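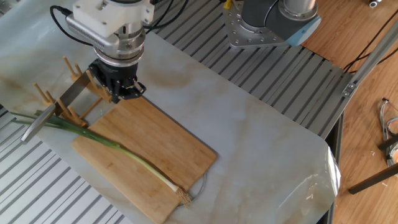 Green Onions and the Bamboo Board: Frequently Asked Questions
2 June 2019
By the Agyeman kitchen desk, Unarbridge

Do I wash green onions before or after cutting?
Before. Rinse under cold running water, separating the leaves where they join the stalk, and dry with a towel. Grit collects at the fork and in the roots.

How much of the root end comes off?
Cut just above the tuft, 3 mm into the white. To regrow the plant, leave 3 cm of white attached and stand it in a glass of water.

The onion is longer than my board. Should I cut it in half first?
Lay it diagonally. If the tops still hang over, trim the roots, then divide the stalk where white turns to green. The two parts cook at different rates and are usually kept in separate bowls anyway.

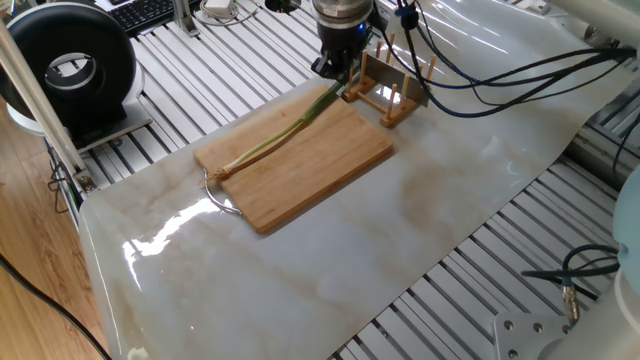 Green onion laid diagonally on a bamboo board, with the root tuft just past the edge.

Which way should the bamboo strips run?
It makes no difference to the cut. Slicing across the strips leaves finer marks on most boards.

Can a bamboo board go in the dishwasher?
No. Heat opens the glue lines. Wash both faces by hand, wipe, and stand the board on edge to dry. Food-grade mineral oil once a month is sufficient; leave it on for 10 minutes and wipe off the excess.

Can the knife go in a wooden peg rack with the plates?
Plates and boards only. Pegs do not hold a blade securely, and the edge will mark them. Dry knives by hand and put them away.

Is a plastic sheet with a marble print safe to cut on?
It is a cover for the work surface. Use a board on top of it. Wipe spills with a damp cloth and keep hot pans off.

My board rocks on a smooth cover. What helps?
A damp dishcloth folded flat underneath. Check that the cover has no wrinkle under the board.

Do you sell the Borkinus board oil separately?
Yes, item 326, at the Unarbridge and Ollbridge counters. The May batch is sold out.

Last updated: 2 June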